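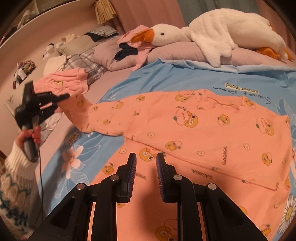 Slipping on soft fabric, please help!
Posted by sarholm_shed

I've been building a pair of hand-held grippers at home for folding clothes, and the plan is to put the same fingers on a small arm later. The pads are printed in the flexible filament, with ridges running across them. Towels are fine, jeans are fine, but anything thin and stretchy just slides out when I pull sideways. The duck pajama top is my test piece right now, and I can get the cuff up off the bed okay, it's the next bit that kills me: I go to bring the sleeve across the chest and it creeps out of the jaws. I've done over 200 tries and it's maybe half and half. Do I need a stronger spring, or different pads? I'd like to keep the linkage as it is if I can (it took me all of September to get the slop out of the pins).

Kettunen
Pads, not spring. I went stiffer on mine and all I got was sore fingers and a bent link. Glue a strip of thin silicone sheet over the ridges and try again before you reprint anything. Also grab further in, past the cuff seam, so you've got two layers and the seam to stop against. My ridges are 6 mm apart and that's too coarse for T-shirt stuff, go finer if you do reprint.

nandesier
bigger spring worked for me

Hornanier
Are your fingers closing parallel? Mine were touching at the tips and gapping at the back, and it felt just like what you describe. Pinch a sheet of paper and tug it from each side, you'll know right away. I had to shim one pivot with a washer and then the silicone Kettunen mentions did the rest.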